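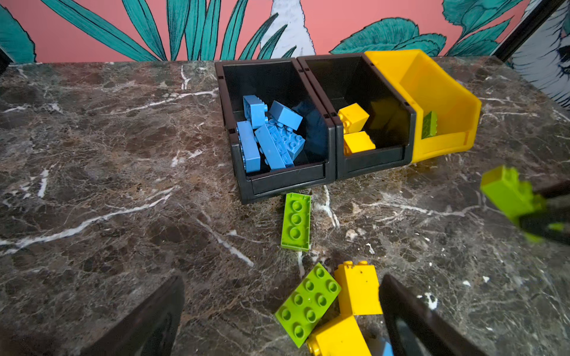

Brick sorting by color at the Stisska test bench, seen from a wrist camera.

Stisska compares two gripper fingers on brick sorting

Stisska has published results from a comparison of two finger designs for its two-arm test bench, dated April 30, 2018. The trial covered 3624 picks, split evenly between a wide padded finger from Demine and a narrow ribbed finger from MacKinnon. Arms, wrist cameras and controller settings were the same for both sets.

The task was to move toy bricks from a tabletop into open-fronted bins, one color per bin. Brick size and starting pose were varied between runs. A pick counted as failed if the brick was dropped, placed in the wrong bin or not lifted within the time limit.

The Demine finger failed 111 times and the MacKinnon finger 837 times. Most of the MacKinnon failures were on flat plates, where the ribs closed above the part and slid off. On bricks standing upright the difference was small.

"The pad is more forgiving when the wrist camera gives a poor height estimate," said Elspeth Sutherland, who ran the trial. She added that the wide pad tends to disturb neighboring parts when it reaches into a full bin, an effect the scoring did not capture.

A second round with an Adotero controller is planned for May. Bin position will be varied in that round.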